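Laundry folding testers wanted - Furkico hand grippers

Idmont, paid, part-time, starting in November

Hello, and thank you for stopping to read. We are Nundik, a small company on the Lukumay side of Idmont, and we make the Furkico, a hand-held gripper that people use to show a robot how household jobs are done. You hold it, you do the job with its fingers instead of your own, and what you did becomes a lesson for the machine. Right now the job we care most about is clothes, and we would love some help with it from people who fold a lot of them.

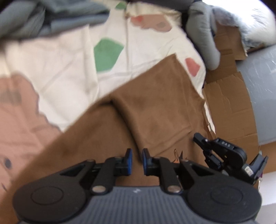
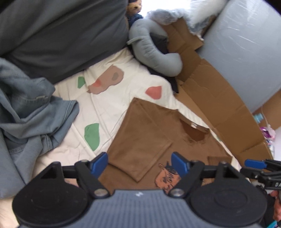
What you would be doing

Mostly folding, I'm happy to say! You'll work with a gripper through shirts, pants, towels, pillowcases and whatever else comes out of the basket. Each session lasts 90 minutes, with a break whenever your hands want one, and there are 3 sessions in a full set. At the end of each we sit down with you (there is coffee, and usually something to go with it) and ask what felt good and what drove you up the wall. Were the pads too slippery on a thin cotton? Did your wrist get tired? Could you pick up one layer of a T-shirt without dragging the second one along? Those are the things we need to hear before the next version goes out to customers, and we would much prefer to hear them from you first.

Who we are looking for

You don't need any background in robots or computers. Parents, hotel and laundry workers, retired folks, students who have only just learned to fold a fitted sheet - all welcome. You should be 18 or older, comfortable sitting or kneeling at a low surface for a while, and able to squeeze a trigger many times over without pain. Left-handed people, please do write to us, we have far too few of you. If you have had recent hand or wrist surgery, we'd ask you to wait for a later round.

What we offer

We pay $400 for the full set, sent within a week of your last session. If you can only come once or twice, we'll pay you for the part you did. Parking behind the building is free, and the bus stops right across the road. Our testers have folded over 2,000 garments with us so far, and a good many of them have come back for a second set, which makes us very happy.

About the recordings

The gripper records its own movement and a close view of the work. Your hands and voice may be picked up now and then. We go over the consent form with you before you start, and you can take your time with it.

How to apply

Send a few lines to Brian Lema, who runs the tester program, through the contact form on our site. Tell him what you like folding, what you hate folding, and whether mornings or evenings suit you better. He answers everyone, though it can take him a few days.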